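**Thursday, bench notes — Giltico book, gold and second layout**

Started at 8:40. Humidity in the studio was low again, so I put a pan of water under the gilding bench before anything else. Gesso from last week's batch had gone grainy in the jar. Strained it twice through silk, added two drops of honey water, and it laid down fine on the test strip. Marked the jar so it doesn't get used for the initials, only for borders.

Laid gesso on the opening letter for section 4. First pass was too thin at the left foot of the stroke and dried with a dip in it. Second pass leveled it. I scraped the top with the curved blade and burnished the gesso lightly before breathing on it. The leaf took on the first try except for one corner, which I patched with a second piece. There is a faint seam if you hold the page toward the window. I'm leaving it, patching again usually makes it worse.

Paper: we have 144 sheets of the heavy Komard left, enough for the book and proofs if we stop using full sheets for color tests. Please cut the tests from the trimmed offcuts in the flat drawer. The lighter Komard cockles under wet color even when stretched, so it's out for painted pages. Still good for papercuts.

Papercut for the section title: cut the left half this morning with a new blade, changed blades at the bird's wing. The bridges between the vine and the frame are too narrow in the lower third. One tore when I lifted the sheet. Repaired from the back with tissue and paste and it doesn't show from the front, but I redrew that part of the pattern with wider bridges for the next one. New pattern is in the Hamdan folder, the old one has a line through it. Don't cut from the old one.

Ink: the Pluteo black is still feathering on the downstrokes when the nib is freshly loaded. Tried it with a little gum arabic and it behaved better, but the hairlines came out gray. Stick ink ground fresh gives the best line on this paper. It's slower — grinding took me most of half an hour — and I think we have to accept that for the text pages.

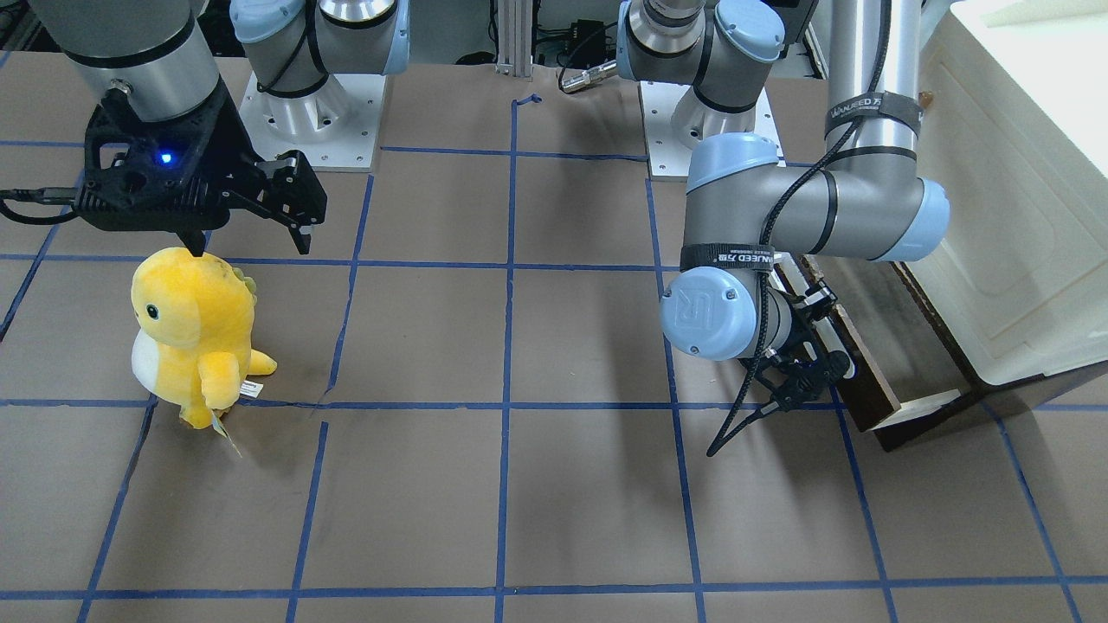
Ruled up the next spread after lunch. Text block is the same width as the first spread, with one line fewer on the right page to leave room for the commentary. The commentary hand at the small size looks crowded next to the large letters. I'll write out one column at a slightly wider spacing tomorrow and pin both up side by side.

The printer's proof of the first spread came back. Blue is close. The gold prints brown and flat, as it did last time, and they want to know if we'd pay for foil. The run is 2,000 copies, so I've asked for a price on the title page alone and another for all the initials.

To do:

- regrind the vermilion, it's streaky
- order blades and silk
- cover the section 4 initial before anyone sweeps
- empty the water pan tonight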